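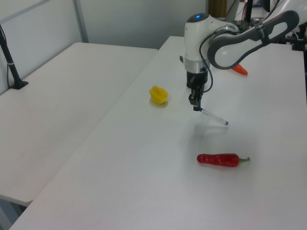

Clekberg open day: the tabletop room

Visited 29/07/2025

Clekberg opens its building to the public twice a year, once in February and once in the summer. I missed the winter date because of snow, so this was my first time inside. Entry was free. The parking lot across the road charged 480 for the day in the local currency, payable at a machine that takes cards only.

The tour starts at the front desk and goes up one floor. Groups are limited to 30 people. Ours was smaller than that, and we were able to stand close to most of what was shown.

Room 107 was the part I had come for. It is where everyday objects are sorted, picked up and put down on plain white tables, and the objects themselves are ordinary. On the main table there was a red chili pepper with a short green stem, a yellow piece shaped something like a bell pepper or a squash, and something orange and pointed like a carrot. A slim white marker pen with blue accents was held over the table with its blue end down. The tables are kept very plain, and the colors stand out well against the white.

Our guide told us that the vegetable shapes come from Zaltetti, which also sells them to nursery schools. The room keeps 70 objects in rotation, and they are changed over every Monday morning before work starts. Pens go missing more than anything else.

The next stop was the storeroom, with shelves of labeled bins: fruit, kitchen, office, bath. Skesix supplies the bins. Visitors could take the lids off and look, but not handle anything.

The last stop was the Parisi hall on the ground floor, where there was coffee and a short talk on how the building was converted from a print works. The talk ran over and I left before the end.

The whole visit takes an hour and a half. The stairs are steep, and the elevator has to be requested at the desk. Bags go in the lockers by the entrance. The summer tour has to be booked ahead on the Clekberg site, and the winter one is first come, first served.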